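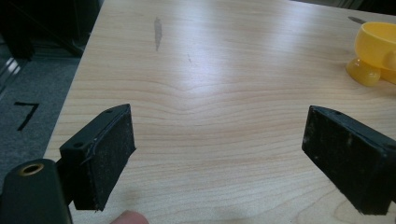
Retired hurt or retired out? Confused scorer, please help!

Posted by Despina Georgiev, Nov 27, 2021

Hi all! I've just taken over the scorebook for Kedmont Second XI and I'm loving it, but I've got myself in a knot over our last match. Our opener was on 137 when he took a ball on the glove and went off holding his thumb. We were 226 for three at the time. He sat out 10 overs with an ice pack and then wanted to go back in when the next wicket fell. The Bisum captain said he couldn't, as he'd "retired". The umpire let him bat. Was that right? And how do I show it in the book? I've got him down as four wickets gone at the moment and my bowling figures won't add up!

Dimas Siregar
Welcome to scoring, it's the best seat at the ground! Your umpire was spot on. A batter who goes off because of injury or illness is "retired, not out" and can come back later in the innings, but only when a wicket falls or another batter retires. So he did it at exactly the right moment.

In the book, put "retired hurt" in pencil next to his name with his score and the team total, and leave the wickets column alone. You were still three down when he left. When he comes back, rub it out and carry on along the same line (lovely if you've left room, a squeeze if you haven't!). If he never gets back in, ink it and he counts as not out for his average.

If somebody walks off for any other reason, say to give a mate a bat, that's different. He can only resume if the opposing captain agrees, and if he doesn't come back he's "retired out". That does count as a wicket, but no bowler gets it. I once had a lad do it on 100 at Lo Presti Park and it took me all of tea to get the totals to balance!

JarentEnd
what he said. our league has its own rule about retiring in junior games though so check your handbook

Despina Georgiev
Brilliant, thank you both! Took the extra wicket out and the bowling adds up first time. Off to buy a better rubber before we start again in March.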